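The allotment waiting list, and other works of fiction

I put my name down for an allotment 2 years ago, in a fit of optimism brought on by a good tomato. I was number 38. My neighbour across the landing assured me that lists like these move fast, people give up after their first winter, I'd be digging by spring.

Last month I rang to ask how things stood. I am now number 20. At this rate I shall be handed my spade and my bus pass in the same envelope.

The site is called Bratu Fields, which sounds grand and is a long strip of clay between the railway and the back of the Posent carpet warehouse. I walk past it most evenings. I know which plots get the sun after tea and which have the bindweed. I have strong views on the man with the blue water butt, who plants his leeks far too close together – he has an allotment and I don't, so presumably he isn't losing sleep over it.

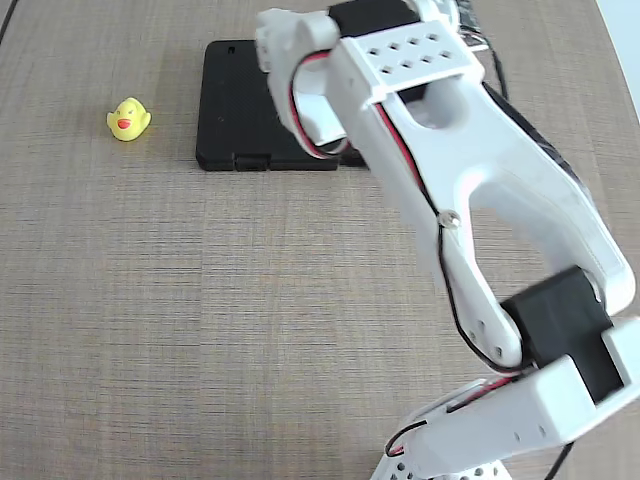
Several readers have already written in about my last grumble on this subject. Grarkoder, in the comments, thinks I should stop moaning and ask for a half plot, as those come up far more often and a full one will break my back anyway. "You'll spend the first year digging out couch grass," the comment goes on, "and you'll be glad there's only half of it."

I can't fault this, which is annoying. I had been picturing the full thing: shed, folding chair, rhubarb, a gate I could lean on while looking like someone who knows about soil. Half a plot is half a gate. But I did ring back, and the half-plot list is much shorter, and I'm now on that one as well. You are allowed to be on both. It doesn't say so on the form.

In the meantime I have a windowsill. It faces north-east and gets light until ten in the morning, after which it gets a view of a drainpipe. So far this year it has produced three radishes, one of them round, and a pot of coriander that went to seed while I was making a cup of tea.

I have also bought a seed potato variety called Arka, from a catalogue, on the strength of the words "forgiving of beginners". They are in a bag on the balcony. The bag has handles, and I was told the handles are for moving it about to follow the sun. I have moved it once. My shoulder and I have agreed to let the sun come to the bag. 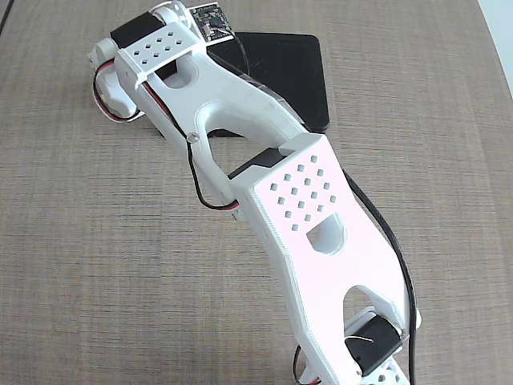

What I've spent so far

I made the mistake of adding it up. Compost, pots, the bag with handles, a trowel, a better trowel, and a book on crop rotation for somebody with nowhere to rotate anything. I won't give the total, but the radishes have worked out dearer than lobster.

The book is good, mind. It has a chapter on slugs that reads like a war memoir, and I've been through it twice.

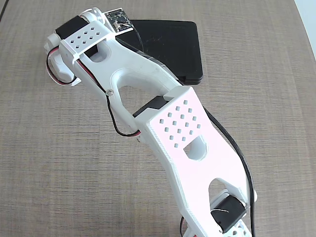

The chapter on sheds is weaker. It takes for granted that you'll be building your own, out of old doors, and that you have old doors. I have four doors and I'm using all of them.

I'll ring the council again in December, when I'm told a few people hand their keys back after the first hard frost. Until then I'm earthing up the potatoes and keeping an eye on those leeks.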